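Wrist camera washes out on white, is it the gripper or the camera?

Posted Wednesday, June 2, 2021 by Garnet MacDonald

Hi all! I'm trying out two grippers on the same arm, a Rekeo with long two-finger jaws and an older Plenel, and I want to use the little wrist camera for cloth pickups (grabbing a hanging hem, mostly). The Rekeo grips way better, but its fingers eat up a lot of my view, and anything white between them goes nearly blank. The blue cloth looks great, I can see every fold.

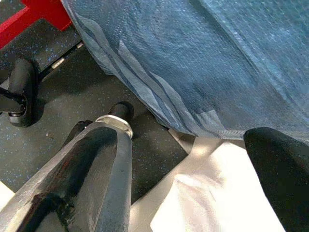
Wrist view with both fingers in, blue cloth over the white sheet.

Exposure is on auto. I've run 40 tries with each gripper and the Rekeo misses the hem more often, which bugs me because it's the one I want to keep. Do I move the camera, or give up and go back to the Plenel?

Jouko Seppälä
Don't give up on it yet! Your auto exposure is probably looking at the dark floor and the black fingers and brightening everything to match, so the white sheet goes. Lock exposure by hand with the sheet in view, then bring it down until you can see the creases properly. The cloth will get darker but you've got plenty of detail there to spare. If your driver lets you set a metering area, even better, put it between the fingertips. And please rerun both grippers with the same locked setting, otherwise you're comparing exposures (I lost 14 days to that once, ugh).

Rautiainen
get a different sheet lol. gray one. worked for me

Comments

Garnet MacDonald: Locked it, and I can see creases now! Rerunning the 40 tonight.

Riltia: Would raising the camera mount help with the fingers too? Mine sits pretty low.

Jouko Seppälä: A bit, yes. Check your cable slack first.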